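Unos vaqueros claros de cintura elástica, extendidos sobre una sábana rosa pálido.

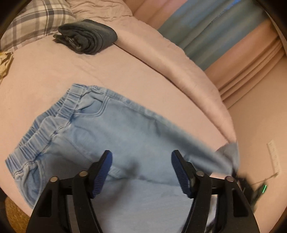
Visita a la fábrica de Prarkero: lo que enseñan y lo que no

Llegué a la jornada de puertas abiertas de Prarkero con pocas expectativas y un bocadillo, y el bocadillo fue un acierto. El correo de confirmación prometía «una inmersión en el vaquero responsable». Yo llevo años arreglando ropa en casa y comprando vaqueros que se dan de sí en las rodillas al tercer mes, así que la palabra responsable me pone en guardia.

La nave está en un polígono al que se llega mal en autobús. La parada más cercana queda al otro lado de la rotonda y el último tramo se hace por un arcén sin acera. Era enero y a las nueve y media todavía había escarcha en los matorrales. En la entrada nos dieron una pegatina con el nombre, un chaleco amarillo y un folleto en papel grueso, muy bonito, con 11 páginas de las que cuatro eran fotografías de campos.

Nos recibió Maite Llorente, responsable de producto. Habla rápido y se agradece, porque contesta a casi todo sin leer. Nos dividieron en grupos de seis y al nuestro le tocó empezar por el almacén de tejido. Los rollos llegan ya teñidos. Pregunté de dónde y me dijeron que de «proveedores de confianza». Volví a preguntar y entonces apareció el nombre de Pellel, una tintorería industrial que no se visita y de la que el folleto no dice una palabra. Para mí eso ya es medio reportaje: el teñido y el lavado son las partes sucias de unos vaqueros, y la visita empieza justo después de la primera.

El corte, en cambio, se ve bien. Extienden la tela en capas sobre una mesa larguísima y una cuchilla automática sigue el patrón. Según nos contaron, cada tanda lleva 70 capas. Chang-ho Moon, el encargado de la sección, explicó cómo encajan las piezas para desperdiciar menos tela y sacó una caja con los recortes de esa mañana. Pregunté adónde van. «Se reciclan», dijo. Una señora del grupo quiso saber en qué se convierten y la respuesta fue relleno para aislamiento, en parte. La otra parte se quedó sin explicar porque sonó un timbre y hubo que cambiar de sala.

Costura fue lo mejor de la mañana. Hay un ruido tremendo y dan tapones de espuma, que recomiendo usar. Cada puesto hace una sola operación: una persona pega bolsillos, otra cierra la entrepierna, otra monta la cintura. Estuve un buen rato mirando la cintura elástica, que es lo que yo peor coso. La goma se estira en la máquina mientras entra la tela y el fruncido sale parejo, sin esos bultos que a mí me quedan siempre en la espalda. Arash Shirazi, que lleva esa máquina, me dejó tocar una pieza terminada y me enseñó por dentro el remate. En casa, me dijo, lo suyo es dividir la goma en cuartos, marcar también la tela en cuartos y no fiarse del ojo. Es el único consejo de la visita que me he llevado puesto.

También le pregunté cuánto dura la goma. Se rió y miró a Maite Llorente, que contestó por él: «Lo que dura la prenda». Como respuesta no vale gran cosa. A mí se me han quedado flojas varias gomas con el denim todavía entero, y en un pantalón cosido así, con el elástico atrapado entre las costuras, cambiarla supone descoser media cintura. Si de verdad quieren que los vaqueros duren, podrían dejar una abertura por detrás. Lo propuse en el cuestionario final – una casilla pequeña, con espacio para dos líneas.

Luego pasamos a la sala de lavados, que ellos llaman Parsa, con nombre propio y logotipo en la puerta. Aquí el discurso se pone serio: un panel asegura que el sistema ahorra casi 800 litros en cada ciclo. ¿Comparado con qué? Trí Đỗ, el técnico que nos atendía, fue bastante más prudente que el panel. Reconoció que la cifra se calcula frente a las máquinas que tenían antes, ya muy viejas, y que depende del acabado. Los tonos claros necesitan más trabajo que los oscuros. Me pareció una persona seria y me habría gustado escucharle más, pero nos concedieron diez minutos por sala y un empleado miraba el reloj desde la puerta. Las máquinas, por cierto, estaban paradas. Las vimos cerradas y relucientes.

La visita acaba en la tienda, como era de esperar. Precios de fábrica, dicen. Yo había mirado los mismos modelos en internet la noche anterior y la diferencia era de un par de euros. Había un expositor de Peltent, la línea infantil, con rodilleras reforzadas por dentro, y eso sí me pareció bien pensado. Las costuras estaban limpias y los bolsillos eran de verdad, con fondo, cosa que en ropa de niña escasea.

Shahab Dehghan, un profesor de tecnología con el que coincidí en el grupo, salió mucho más contento que yo. Quiere llevar a sus alumnos en primavera y le habían dicho que sin problema. A él le interesaba la mesa de corte y la mesa de corte merece el viaje. Quedamos en que, si vuelve, preguntará otra vez por Pellel.

Algunos datos prácticos para quien se anime. La visita es gratuita, pero hay que apuntarse en la web y las plazas se acaban pronto. Dura dos horas contando la tienda, que ocupa media. No hay cafetería, solo una máquina que ese día no devolvía cambio. El recorrido es todo en planta baja salvo costura, a la que se sube por una escalera metálica; pregunté por el ascensor y existe, aunque hay que pedirlo al llegar. Calzado cerrado obligatorio. Se pueden hacer fotos en el almacén y en la tienda, pero no en corte ni en lavados.

Escribí a la dirección que figura en el folleto para pedir el dato de consumo de agua desglosado por acabado. Me contestaron enseguida, muy amables, con el mismo folleto en PDF.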